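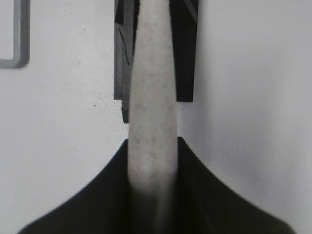 The Lekholm prop and set shop in Udwood held its spring open day on May 4, 2024, with doors open from late morning and the main floor accessible by guided route. Lekholm supplies set dressing, breakaways and hard props to low-budget features, and its current job is Warkomia, a heist picture set almost entirely inside a salt mine. Most of the morning session dealt with surface finish. A long, narrow piece in off-white, with faint gray and tan flecks and a few darker smudges along its length, holds detail under a hard side light in a way that flat white does not. Flat white clips first, and once it clips the colorist has nothing to recover. The shop's standing practice is to pull every white down and break it up with a speckle pass before anything goes near a camera.

Sheila Ackroyd, head of the paint department, ran the demonstration. She worked on test boards under a single key light and a monitor fed by a cinema camera at normal exposure. The base coat is matte and tinted slightly warm. The speckle goes on from a stiff brush at arm's length, gray first and then tan, with the board lying flat so that nothing runs. Drying time between passes is 47 minutes at shop temperature. I asked whether heat lamps would shorten that. They do, but the binder skins over and the second color sits on top of the first and picks up a sheen at low angles.

Sealing was covered briefly. Lekholm uses a dead-flat clear coat on anything an actor will handle and leaves background pieces unsealed. Fingerprints show on unsealed work by the end of a shooting day, and the set dresser carries a touch-up kit for that.

The route then went through the molding room. Two-part foam is poured by weight, never by volume, and the batch sheet is taped to the mold until the casting has been released and checked. For Warkomia the mine walls are cast as panels 4 feet wide, in a small set of patterns rotated and flipped to hide the repeat. Seams are filled on location. The panels hang on a French cleat and one grip can lift them, although the safety sheet on the wall asks for two people on anything overhead.

The breakaway bench was the least satisfactory stop. The group was too large for the aisle and the resin demonstration could not be heard over the extractor. From the printed handout: breakaway pieces are cast no more than a week before use, stored flat, and kept out of direct sun. The handout gives no wall thicknesses, which would have been the useful part.

After lunch there was a session in the screening room on how the shop reads a script. Each scene is broken down into hero props, duplicates and background. Hero props are seen in close-up and get the full finish. Duplicates must match the hero at about 100 inches from the lens, and are checked at that distance on a monitor. Several attendees objected that the rule assumes a normal lens, and Ackroyd agreed that it falls apart on anything longer. On long-lens days the duplicates are simply finished as heroes and the cost is charged back to production.

The test reel was projected on a Grube unit that was not well aligned; the left side was soft for the whole program. The mine tunnel footage, shot in February, still held up. Shadow areas showed no banding that I could see — the salt crust on the ceiling panels was legible even in the darkest shots.

Practical notes. Parking is behind the building and the entrance is on the loading side. Closed shoes are required past the paint room. Photography is allowed except in the screening room and at the Warkomia storyboard wall. Samples of the finished test boards were available at the front desk until closing, each with its paint formula written on the back.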